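Kaewsai Housing Co-op, member portal
Ticket 238: AGM ballot says I am not a member
Opened by: Apinya Chareonsuk
Status: open again

23 August 2020
I have lived in the Trolasville building for 14 years and hold one share like everyone else. The ballot page tells me "no active membership found", then invites me to join. Tempting, but I did that once.

Reply, Somkiat Wiriya, portal support
Sorry, Apinya. Your share moved over from the old Pemell register in May with a space after the surname, so the ballot takes you for someone else. I've removed the space. Please log out, log in and try again.

Apinya
Logged out, logged in. I now exist. Unfortunately I exist twice, and both of me have been sent a ballot.

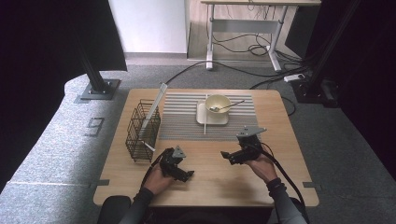
Step 2: merge the records

Somkiat
Merged under your original share number. The second ballot is void, so please use the one ending in 100.

Apinya
Voted. The receipt thanks me for my vote in the Trestarness laundry election. I live nowhere near Trestarness. Reopening.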